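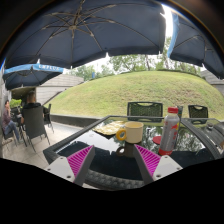
Clearing a patio table, by machine

The chore I keep coming back to is bussing a cafe table. It sounds like the easy end of automation: a few rigid objects on a flat surface, a tray, a short drive to the kitchen. Four of us at Skarine have argued over it since April, and I no longer think it is easy.

Start with the glass top. Depth cameras that project a pattern onto a surface get very little back from glass, and in daylight they get less. A mug on glass also comes with a second mug underneath it, handle and all. Our older segmentation model proposed grasps on the reflection. The current one mostly doesn't, after 2,000 extra training frames shot outdoors, but it still hesitates under umbrellas, where half the table mirrors sky and the other half mirrors dark canvas.

Then grasping. A mug is close to solved. Two compliant fingers will take it by the body or the handle, and in our indoor test Gutudton, our planner, picked mugs 100 times with 2 drops. A tall bottle is harder because the fill level is unknown and the center of mass moves when it tilts. We cap wrist speed and grip low. A crumpled item lying flat is the worst of the lot. The fingers have to slide it to an edge or pinch a fold, and the planner can't say whether it is trash or someone's property.

That last question is the one I would put money into. A waiter looks at a cream mug and a bottle with the red cap on and decides whether the table is finished. Stivden, the arm we use, has no opinion on the matter. Lương, our scheduler, treats a table as done after a fixed timeout — a poor substitute for asking.

My estimate: mugs and bottles on an opaque indoor table, now, at a third of human speed. Glass tables outside, not yet. The next run is 1,000 picks on the patio set, with the timeout logic switched off and a person pressing the button.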